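prakier-parties

README / data card. Last updated 2024-05-27

What it is
Table of political parties and their splits, mergers and renamings, one row per party per name. Started as a spreadsheet Larysa Yatsenko kept for her own reading, now a set of CSV files plus a small loader. 217 parties, 850 name rows. Parties only — no trade unions, no youth wings unless they stood candidates under their own name.

Files
- parties.csv — one row per party, id never changes
- names.csv — every name a party has used, with start and end year
- links.csv — who split from whom, who merged into whom
- sources.csv — where each date comes from
- old/ — do not use, kept so old scripts don't fall over

Columns people ask about
status: legal, banned, sole_legal, dissolved, unknown. One value per name row. If a party was banned half way through a year we give the year to the earlier status. Not perfect.
label_self: what the party calls itself in its own statutes, in the orginal language, then English.
label_coder: what our coder put. Differs from label_self quite often, that is the point of having both.
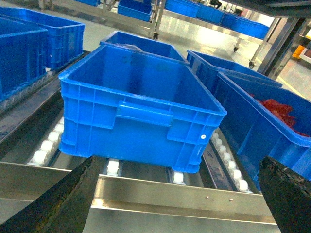
founded: year only. Full dates were a mess, three sources three answers, so dropped. Where a party claims an older founding year than any paper shows, the claim goes in founded_claimed and the paper one in founded.

How it was coded
2 coders per row, working apart, then compared. Arsen Marchuk and Liudmyla Hrytsenko did most of it. Where they disagreed the row went to a third reader and got disputed = 1. There are 68 disputed rows. Leave them in or take them out, but say which in your write-up.

Renamings were the hard bit. A party that changes its name and its programme at the same congress — same party or new one? Our rule: same party if the membership rolls carried over. New id if members had to join again. If we couldn't find out, same id and a note.

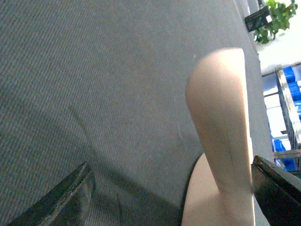 Fronts and alliances get a row in parties.csv only if they had a statute and a leader of their own. Otherwise they are in links.csv as type = alliance. Alliances that became parties later have both, joined by the link.

Known problems
- Abbreviations are not unique. Never join on them. Join on id.
- Accents got stripped in older versions of names.csv. Fixed now, but if you see plain letters where there should be marks, pull again.
- Exile parties are thin. Mostly we have the founding and the return, not much between.
- Local parties missing almost completely.
- links.csv has no confidence column yet, planned for July.

On the exile gap there has been some back and forth in the tracker.

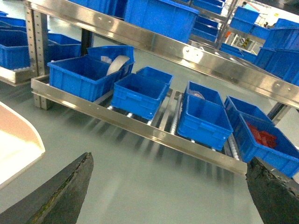

Florêncio Valente: I would not call it thin, I would call it one-sided. Most of what is in there comes from the host country's papers, and they tended to treat every exile group as one movement under one leader. The factions had bulletins of their own. Could the source column at least say which side a date comes from?

Fair. Added a side column to sources.csv, values own, host, home, other. Only filled in for the exile rows so far. Rest will be blank for a while, blank means not checked, it does not mean other.

Loading
Plain CSV, UTF-8, comma separated, quotes round anything with a comma in it. Spreadsheet programs sometimes turn the id column into numbers and eat the leading zeros. Import it as text. The loader (load.py) does this for you and also checks that every id in names.csv exists in parties.csv.

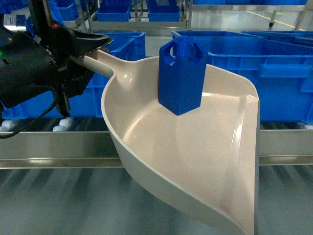
Missing years are empty cells. Not zero, not 9999. A party still going has an empty end year and active = 1, check both, becuase an empty end year on its own can also mean we don't know.

Using it
Free for teaching and research. Name the dataset and the date of the version you used. If you publish counts of party splits please say whether alliances are in.

Corrections
Send the id, the column, the right value and a source. A scan or page number is fine. Corrections with no source go in a queue and mostly sit there, sorry. Matvii Sirko goes through the queue when he can.

Contact: open an issue in the tracker | © prakier-parties contributors | Back to top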